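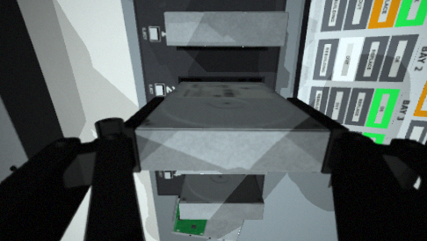

We use cookies to remember your settings. Accept / Manage

Garnet Poirier
February, 7.40 am

1/ Samina Durrani and Tariq Paracha are ENGAGED and I have been grinning into my porridge since I saw it. The two of them, off Toltordale, the vet and the horrible landlord! I am so happy I've put the kettle on twice.

2/ It came from her own account, late last night. One photo of two mugs on a windowsill, a ring hooked over the handle of one of them, and the words "He asked, I said go on then." Perfect. Very her.

3/ For anyone who never watched: they played enemies on Toltordale for 59 episodes. He tried to evict her surgery, she ran over his foot with a trailer. I could quote the whole car park row to you now, but my sister has asked me to stop doing that.

4/ They always said they were just mates. Shahzad Lashari, who played the vicar, told a radio show years ago that they used to share one script between them at lunch and do each other's lines in silly voices. I went back and listened again this morning. You can hear him trying not to say more, bless him.

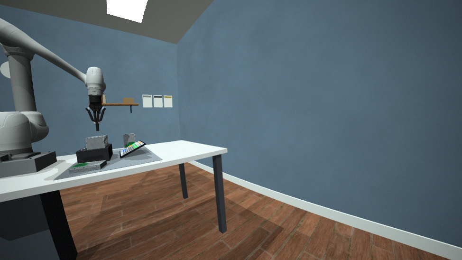 5/ Samina's replies are a lovely place to be today. Half the old cast has turned up, plus the woman who trained the dog. I typed my own congratulations at midnight and then spent ages with my thumb hanging over the send button, like that gripper pointing straight down over the table with its fingers open. Then I sent it, with a spelling mistake. She liked it anyway!! She LIKED it!

6/ Tariq has been quieter. He put up one post, a picture of his shoes by her front door, and it had 2865 comments when I last looked. I read far more of them than a person with a job should.

7/ Babatunde Okeke (he directed the flood episodes) has written the nicest thing. He says that when they filmed the rescue in the barn, Tariq kept his coat round her between takes and stood there shivering in his shirt. I've just rewatched it – his teeth are chattering in the wide shot. 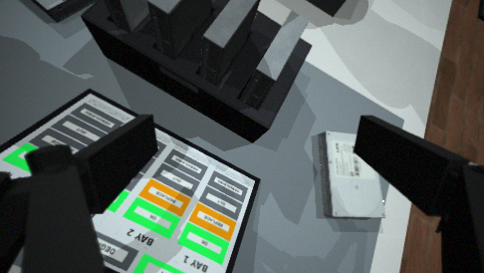 The Bay 1 and Bay 2 mat on the grey tabletop.

8/ No date for the wedding yet. She told a follower it'll be small, 80 guests at most, and that her mum is already in charge of the pudding. Somebody asked if the trailer was invited and she replied with a single foot emoji.

9/ They're both still working too. She's touring in Alley until the spring and he's got series 2 of Grodolora to finish. I've got a ticket for Alley, row F, and I will be clapping like a seal.

10/ Right, I'm late for the bus. If anyone has the car park row in better quality than my old recording, please send it over – mine has the football results running along the bottom.

Print this page
E-mail this to a friend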